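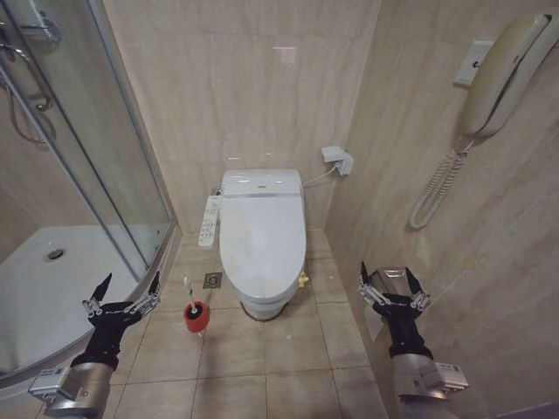 곡면 유리 샤워부스와 전자식 비데가 있는 작은 욕실

자주 묻는 질문: 작은 욕실 청소와 관리

안녕하세요, 욕실 살림 이야기를 나누는 누센(Nusen)입니다. 좁은 욕실은 금방 끝날 것 같아도 막상 손을 대면 구석이 참 많지요. 그동안 보내 주신 질문 가운데 비슷한 것끼리 모아 천천히 답을 적어 보았습니다.

곡면 유리에 생긴 물얼룩은 어떻게 지우나요?
물 400ml에 구연산을 작은술로 세 번 넣어 녹인 다음, 부드러운 천에 적셔 유리에 대고 잠시 두세요. 그다음 맑은 물로 헹구고 마른 천으로 닦으시면 됩니다. 휘어진 유리에는 딱딱한 스퀴지보다 고무 날이 얇고 잘 휘는 것이 훨씬 편해요. 저도 이걸 모르고 한참 팔만 아팠답니다! 참, 구연산은 락스 같은 염소계 세제와 절대로 함께 쓰지 마세요.

미닫이 문이 뻑뻑해졌어요.
레일에 비누 찌꺼기가 끼어 있을 때가 많습니다. 헌 칫솔에 중성세제를 묻혀 살살 문지르고 헹궈 보세요. 그래도 걸리는 느낌이 있으면 롤러를 살펴보셔야 하는데, 유리문은 꽤 무거우니 혼자 떼어 내지는 마시고요.

샤워부스 배수구는 얼마나 자주 청소해야 하나요?
머리카락은 보일 때마다 걷어 내고, 덮개가 분리되는 제품이라면 일주일에 한 번쯤 열어서 안쪽까지 씻어 주시면 좋겠습니다. 머리가 긴 식구가 계시면 조금 더 자주요.

비데에 물을 뿌려서 청소해도 되나요?
아니요, 이것만은 꼭 부탁드려요. 전원 플러그를 먼저 뽑고, 물기를 꼭 짠 부드러운 천으로 닦아 주세요. 버튼이 있는 조작부에는 세제를 바로 뿌리지 마시고 천에 조금만 묻혀 쓰시면 됩니다. 콘센트와 전선 주변은 마른 천으로만 닦으시고, 플러그는 물기가 다 마른 뒤에 마른 손으로 꽂아 주세요.

변기와 바닥이 만나는 자리가 자꾸 거뭇해져요.
먼지와 습기가 모이기 쉬운 자리라 그렇습니다. 중성세제를 묻힌 솔로 둘레를 따라 닦고 물기까지 훔쳐 주세요. 닦아도 계속 물이 배어 나온다면 청소로 해결할 일이 아니니 설비 기사님께 보여 주시는 편이 안전합니다.

창문이 없는 욕실인데 환기는 어떻게 하나요?
샤워를 마치고 유리와 바닥의 물기를 한 번 밀어 낸 다음, 환풍기를 켜 둔 채 욕실 문을 조금 열어 두세요. 겨울에는 춥다고 문을 꼭 닫아 두시는 분이 많은데, 잠깐이라도 공기가 드나들어야 잘 마릅니다.

여기에 없는 질문은 문의 게시판에 남겨 주세요. 메르타 달그렌(Märta Dahlgren)이 하나하나 읽고 답해 드립니다.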